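Home | News | Events | Suppliers | Subscribe | Contact

Filed under: Automation, Small Parts Handling

Trenholm plans robot purchase for small parts sorting, with simulation first

March 19, 2024

Trenholm, the contract kitting company, has set aside money for its first robot arms and expects to place an order in June. The company packs small hardware for furniture and fixture makers, and most of the sorting is still done by hand at benches.

The plan calls for 2 arms with parallel-jaw grippers. Before signing anything, the company is having the job modeled on a computer. The work is being done by Golerico, an integrator that builds test cells in software and tries out arm positions, grippers and camera views on them. 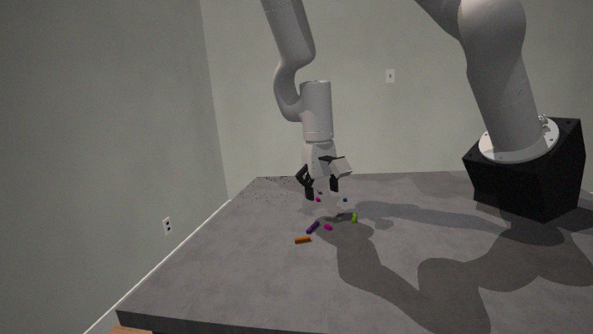 What does the simulation have to settle before the order goes in?

The reach of the arm, the size of the fingers and the number of cameras, in that order, because those items make up most of the quote.

Trenholm had first planned to buy a single arm and add a second one the next year. Pricing from two suppliers, Moseck and Popescu, changed that. Both offer a lower unit price on a pair, and installation is charged by the visit. The company now wants both arms put in during one shutdown.

The shutdown is limited to 4 days. Guarding, power and floor anchors have to be finished before it starts, and that work comes out of the building budget, so it needs a separate approval.
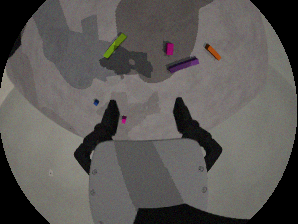 Grippers are the other open item. Moseck includes a standard pair of fingers with each arm and charges for custom ones. Popescu leaves the gripper off the base price altogether. Trenholm has asked both companies to requote with the same finger length, a spare set for each arm, and the cost of replacement pads for the first year.

The requests for quote also ask for:

1. Delivery time from signed order, with a penalty for late shipment.
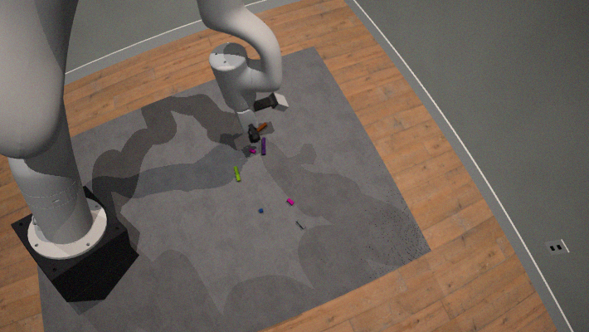
2. Training for shift leads, on site, during the shutdown.

3. A service rate that holds for the full warranty period.

4. A list of spare parts to keep in stock, with prices.

Short pieces lying close together are the main concern on the technical side. Hand sorters separate them without thinking about it, and the company does not want to pay for a feeder if the arms can manage from a flat surface. A feeder is carried in the budget as an option for now.

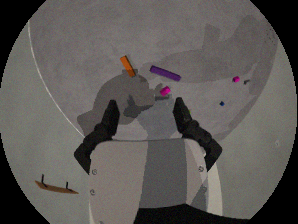

Simulated view over the open gripper, with small colored pieces on the tabletop.

Final quotes are due 46 days before the shutdown. Trenholm says 80 percent of the budget is committed to the arms, grippers and installation, and the rest is held for cameras and changes. Golerico will deliver its report to the company before the quotes are opened.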